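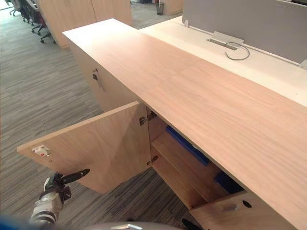

Wendow Postcard List / Storage and Sorting

Re: Sorting by place or by publisher?
From: Valtteri Ahonen
Date: June 23, 2021

Dear Yae and everyone,

Thank you for your message, which I have read twice, the second time with my own boxes open next to me. I will try to answer in the order you asked.

On place or publisher: I began with publisher, and I regret it a little. My main interest is Oksanen, the printer, so it felt natural to put all the Oksanen cards together and let the rest follow in the same way. This works well as long as the publisher has put his name on the back. In my collection there are 70 cards with no publisher at all, and they became one thick group in which I could never find anything. Last November I took everything apart and sorted by place, and inside each place by publisher where it is known. The cards without a name now sit at the end of each place. I find a card in a minute or so, and before I could lose an evening.

The difficulty with place is the cards that show two towns, or a road between them. I put such a card under the town that is printed first in the caption, and in the other town I leave a slip of plain paper with the number of the card. You will forget to write some of these slips. I still find cards that should have one.

For Clandavham I would make one exception to what I have just said. If you have 252 cards from one town, the place name does not help you anymore and you need a second level. I would use streets and buildings: harbor, station, church, market, and so on. Within the harbor I would not try to go by date. The same negative was often used for many years, and a postmark tells you only when the card was sent. I have one view of the Clandavham harbor with two postmarks which are 18 years apart, and the cards are the same down to a scratch in the sky.

Now the numbers. You ask if the number should carry a meaning (town, publisher, year) or be only a running number. Please use a running number. My first system had letters for the town and letters for the printer, and each time I learned that a card was from another printer I had to erase the number and write a new one. Erasing is bad for old card stock. A running number is never wrong. I am at 311 now, and number 1 is simply the card my aunt gave me.

Write it with a soft pencil, in the upper corner of the back, small, and on a hard surface, so that the pressure does not show on the picture side. I do not write on real photo cards at all. For these I put the number on the sleeve.

About the sleeves: I agree with you that the old ones should go. If a sleeve smells sweet or feels sticky, take the card out the same day. I have changed to polyester and I am satisfied, although they are more slippery than the others and a full box of them wants to slide. I do not fill a box to the end. I put a piece of card stock behind the last postcard so that the row stands up straight and does not bend.

I was asked by another member off the list where I keep the boxes. They are in the long oak-veneer cabinet, behind closed doors, for the sake of the light. It stands in front of a white desk. I did have the boxes on an outside wall in my former apartment, and after two winters some cards had a wave in them. With a wooden cabinet I open the doors now and then to let the air change. Perhaps this is more habit than science, and I would be glad to hear from somebody who has measured it.

The one thing where I cannot help is the Trivari series. I have only four of them, all without numbers on the front, and I do not know if the numbered ones are earlier or later. If you can send me the backs of yours, I will compare the stamp box and the dividing line with mine.

With kind regards,
Valtteri

---- Original message ----
From: Yae Chiba
Subject: Sorting by place or by publisher?

Hello all,

I have bought the rest of the Clandavham cards from the dealer in Wendow, so there are 252 of them on my dining table and I have to decide on a system before dinner guests come. Do you sort by place or by publisher? And does your catalog number mean something, or is it only one, two, three?

Many of these cards are in old soft sleeves that have turned a bit yellow. I want to throw the sleeves away, but some have notes in ink from the former owner, so I am thinking of copying the notes first.

Also, has anyone worked out the order of the Trivari views? Some of mine have a number on the front and some do not, and I see no other difference.

Yae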